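**Loose shoe on one hind, farrier can't come for 2 days - can I still turn out?**

Posted by Carmela Goicoechea, March 23, 2021

My gelding Calado has sprung a near hind shoe. It's still on, but there's a gap at the outside heel and two of the clenches have risen. Our farrier covers all the yards out past Flestitport and can't get here for 2 days. He was last shod nearly seven weeks ago, so he was due anyway.

He's sound in walk and I haven't asked him to trot. He normally lives out with three others in a field that's quite deep by the gate. Should I leave him in, or is a small paddock all right? I own a pair of pullers but have only ever used them with someone standing next to me. 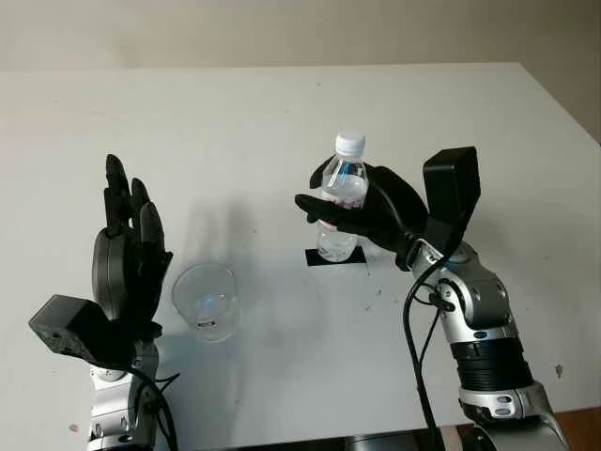 He also had an abscess in the same foot in November, so I don't want to risk him treading on a nail.

**Answer 1** (accepted)

Keep him in. The mud by the gate is what will have it off, and if it twists he can stand on the clip. Put an overreach boot on that foot, or wrap the hoof with a nappy and duct tape so the shoe can't shift. Don't tape above the coronet.

Check it morning and night. If the shoe has moved sideways, ring the farrier again and tell him so, as most will fit in a twisted shoe before a loose one. I'd only take it off yourself if it's hanging. Rasp the clenches first, then ease from the heels towards the toe, a bit each side.

Walk him in hand for 20 minutes if he gets stuffy, on level ground.

**Answer 2**

Mine did this at Clelloritz last year and I turned her out as usual. Shoe stayed on. Depends on the horse.

**Answer 3**

Agree with the first one. Cut his hard feed down while he's in - give hay instead. And book every six weeks from now on, seven is too long for some feet.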